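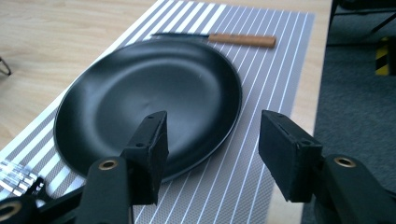 # Organização e proteção da superfície de trabalho em cozinhas de uso partilhado

Relatório de projeto, unidade curricular de Economia Doméstica Aplicada
Data de entrega: 19/4/26

## 1. Enquadramento

O presente relatório incide sobre a preparação da mesa na cozinha pedagógica da residência Plodstead, utilizada por grupos de estudantes em turnos sucessivos. O trabalho teve início em outubro, após a direção da residência ter solicitado uma proposta para reduzir as marcas no tampo e o tempo de arrumação entre turnos.

A mesa é de madeira clara e serve tanto para a preparação dos alimentos como para as refeições. Até ao início do projeto, os utensílios eram pousados diretamente sobre o tampo.

## 2. Objetivos

- Definir uma disposição de base para os utensílios de uso mais frequente.
- Avaliar a utilidade de uma base individual às riscas como delimitação do posto de trabalho.
- Redigir uma norma curta, a afixar junto ao armário da loiça.

## 3. Materiais

O posto de trabalho analisado compreende uma base de mesa cinzenta e branca, uma frigideira ou recipiente equivalente, preto, redondo e pouco fundo, e uma faca de cozinha com cabo de madeira castanho-claro. A base não cobre a totalidade do tampo, ficando uma faixa de madeira descoberta do lado direito.

As bases foram adquiridas à firma Krawczyk e lavadas antes da primeira utilização. Os restantes utensílios pertenciam já à residência.

## 4. Metodologia

Foram observados 16 turnos de utilização, dos quais 14 com a nova disposição. No final de cada turno preencheu-se a ficha Flerkudis, modelo interno da unidade curricular, com três campos: posição dos utensílios, estado do tampo e tempo de arrumação. Recolheram-se ainda 57 respostas a um questionário distribuído aos residentes.

## 5. Resultados e discussão

A faca colocada na horizontal, por trás do recipiente e com o cabo para a direita, foi a posição mais bem aceite pelos utilizadores destros. Os utilizadores canhotos solicitaram a disposição inversa, que passou a ser admitida. Registou-se uma reserva quanto à lâmina parcialmente encoberta pelo rebordo: a equipa considera preferível que toda a lâmina fique à vista.

O tempo de arrumação baixou para quase 6 minutos por turno. As riscas da base facilitaram o alinhamento dos utensílios, embora várias respostas refiram que o tecido desliza quando a mesa é limpa com pano húmido. O ensaio de uma base antiderrapante, segundo a proposta do grupo Stirnetden, não foi concluído dentro do prazo.

## 6. Recomendações

1. Pousar o recipiente sempre sobre a base, nunca diretamente na madeira.
2. Manter a lâmina da faca inteiramente visível e afastada da borda da mesa.
3. Sacudir e estender as bases no final de cada turno.
4. Repetir a recolha de dados com a base antiderrapante no próximo semestre.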